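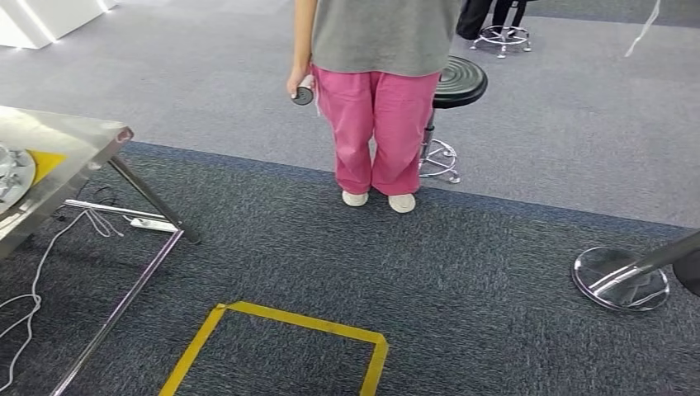 Yellow tape on the carpet, steel table to the left, cables on the floor. Robotics club floor session, Worari building.

Worari Robotics Club: Gallery, February 2026

Welcome to the winter gallery! If you're new to the club, we're a student group that meets after class in Iltulthorpe to build and program small mobile robots, and this season we're working toward the open floor day at Prisport. We've grown a lot over the winter and the room is louder for it, which we love. The page covers what everyone has been up to since the new term started, so friends and families can follow along.

On the floor

We work on carpet on purpose. The Prisport floor is carpet too, and a robot that drives beautifully on a smooth tabletop can wander all over the place once it has some pile under its wheels. Our January sessions were almost all driving: straight lines, square turns, stopping where you meant to stop. It sounds dull on paper and it is such a good time in the room – there's real cheering when a robot makes a full lap and parks on its mark.

We logged 593 driving runs in January. Every run gets a line in the notebook with the battery level, the code version and what went wrong. The newer students groaned about the notebook for a week or so and now they're the ones chasing everybody else to fill it in.

What we're building

Our main robot this season is called Bangash. It's a low, four-wheeled machine with a lift on the front, and it's the third version of the same idea. The first one was too tall and the second one had wiring that took an entire evening to trace every time a connector came out. For this version the wiring group laid out the whole harness on paper before cutting anything, labeled both ends of each cable, and left a bit of slack at the lift. We had a connector come loose two weeks ago and it was fixed before the pizza arrived.

The lift group is still arguing (happily!) over springs versus a counterweight. Both versions work well enough to test, so both are getting tested. The counterweight is slower going up but it stays put when the power is off, and the springs make a wonderful noise.

Code corner

The control program stands at 3,141 lines, a number that made the math fans in the group so pleased that there was a short campaign to stop editing it. The campaign failed. A good chunk of those lines is going away next month anyway, when the turning code gets rewritten to use the new sensor board.

If you want to see something fun, ask the code group to run the replay tool. It takes the log from any run and draws the path on the screen, wobbles and all. One student wrote the first draft over a weekend and several others have been adding to it ever since. You can now lay one run over another and see exactly where they split apart.

Getting ready for Prisport

Over 200 students are signed up for the floor day, our biggest crowd yet. Each team gets a practice slot in the morning and timed runs after lunch. We'll be bringing Bangash, a spare set of wheels, both lifts unless the argument ends first, and far more tape than we need.

Come by and see us

Visitors are welcome at any floor session. Please watch your step around cables, and check at the door before walking across while a robot is driving. No experience is needed to join – plenty of our members had never held a screwdriver before their first week, and a few of them are running the wiring group now.

More pictures go up after Prisport.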